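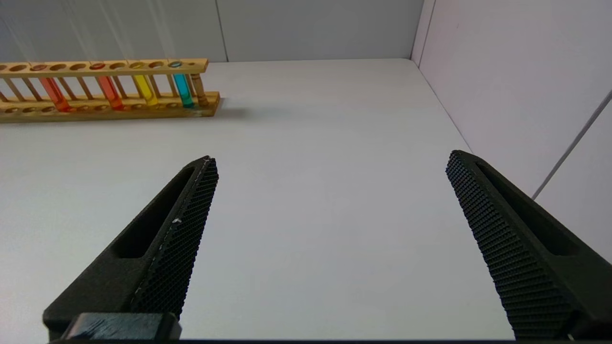 Collection notes, week two
05/06/2018

The set stands at 917 demonstrations of the tube task, of which 70 are marked as failures and kept. The policy is to be trained on wrist view only, so the notes below are mostly concerned with what that view contains at the start of an episode.

The rack goes to the back left of the table, and both fingertips have to be in view with clear white surface between them. Four tubes per layout: orange, a deeper orange-red, yellow and a turquoise. The two oranges are deliberate. Early versions of the set used colours that separated trivially, and the model learned to pick on hue with no regard for slot position. With two neighbours in colour space it has to use the geometry as well, or at least that is the theory. The spacing between tubes is drawn from a script and changes every 9 episodes.

One tube in the present layout leans a little to the left in its slot. I have left it. Čestmír Vondráček, who wrote the Vullix logger and has opinions on everything upstream of it, wanted all tubes set plumb before each start. My view is that a rack filled by hand will never be plumb, and a grasp that assumes a vertical axis will fail the first time it is used at Fladport. We settled on recording lean as a field in the episode header - left, right or none - so he can filter it out if he wants to.

Glare on the liquid matters less than I expected. Shadow matters more. The rack throws a soft grey one to the right across the tabletop, and in the Semple baseline the approach path bent toward its edge often enough to be annoying. Moving the lamp between blocks should break the correlation. I will know after the next training run.

Finger pads: the crosshatch texture is holding up, with a small scuff on the left one and a thin light streak near its tip. Pad condition is now logged at the start of each block. If I reprint a finger, I will treat it as a new hardware revision and split the set there.

Still to do before August:

Re-label the regrasps, which are currently lumped in with the clean picks.
Write the Meltum export so that gripper width is in millimetres and not encoder ticks.
Record a block with the rack turned end for end.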